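The Right Way to Fold a Towel, According to People Who Do It All Day

By Xiomara Escobedo

Hélène Gagnon folds towels in thirds. She has done it that way since October of her first year at Doucet, a laundry that handles linens for small hotels, and she can tell from across a room when someone else has folded in half and then in half again.

"It's fine at home," she said. "On a shelf of 300 it leans."

The Doucet building in Urkirbridge sends out 3000 towels on a busy day. Sheets go through a machine. Bath towels are still shaken out, squared up and folded on tables, and most of the work is in the squaring up. Terry cloth comes out of a dryer twisted, with one corner tucked under and the hem rolled. If the corners are not found first, every fold after that carries the mistake along.

Gagnon's method starts with the two corners of a short side. She pinches them, lifts, and gives the towel one snap so that the far end drops flat. Then she lays it down and runs the side of her hand from the middle out to the edges. The long sides come in, one over the other, and the strip is folded twice more. The rounded edge faces out on the shelf.

Desmond Whitlock, who ran a hotel linen room for years and now trains new staff, does it differently. He lays the towel down first and fixes it afterward, one corner at a time. He says it is slower for the first week and easier on the shoulders after that.

"People want to snap it," he said. "Do that all day and you'll feel it in your neck."

Both agree on the table. It should be at hip height, wide enough for the whole towel, and covered with something that has a little grip. A slick top lets the cloth slide while the second corner is being brought over. Whitlock likes a dark cover under white towels. A crooked edge shows up against it right away, and so does lint.

Fabric softener is where they part ways again. Gagnon uses none. Whitlock allows a little for older towels – half of what the bottle says – and none at all for new ones, which he washes twice before they go on a shelf.

For a home closet, the advice is short. Measure the shelf before choosing a fold. Take towels out of the dryer while they are still warm, and find the corners before doing anything else. A crease across the middle can be smoothed by hand if it is caught early. One that has sat under a stack overnight usually needs another wash.

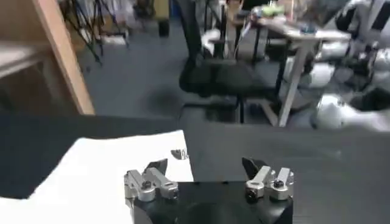
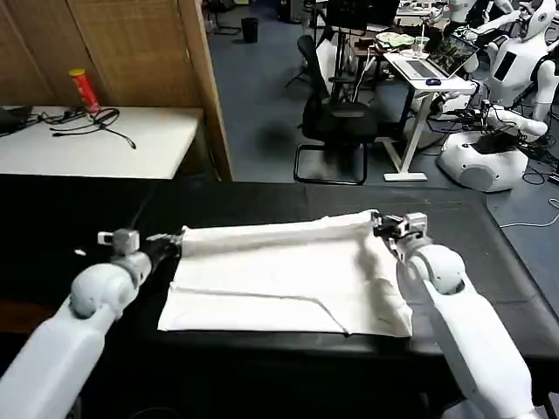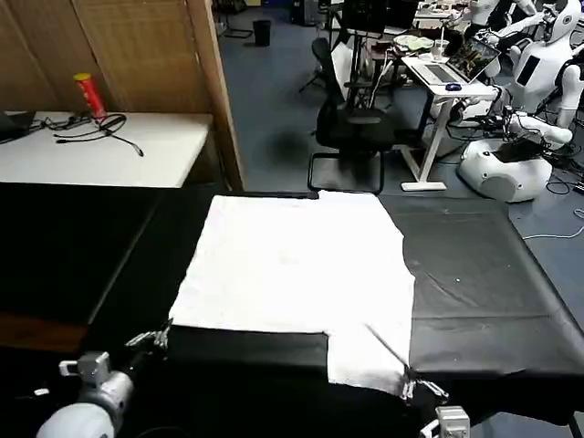

Second and third photos: a white towel on a black-covered table, with some creases still to smooth.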